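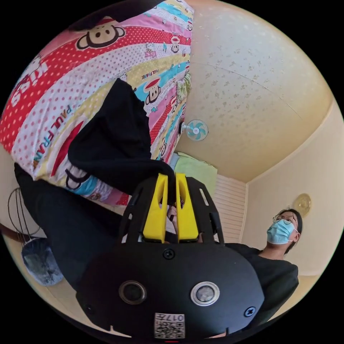

Ifans, 9/16/18

How to budget for hand-held grippers

1. Start with the task list. Folding and hanging clothes needs long slotted fingers that close on thin fabric. Write down each garment type before asking for prices.

2. Price the full kit. Hosex quoted us 3434 for a set of 11 grippers, numbered stickers included. Spare fingers from Fornum were 105 a pair.

3. Allow for wear. Our July order assumed nearly 90 hours per pair of fingers — check this against your own cloth.

4. Keep one unit in reserve, and enter its number on the asset sheet with the rest.

5. Get delivery times in writing before you book any homes.

Contact Pivell | © Pivell | Back to top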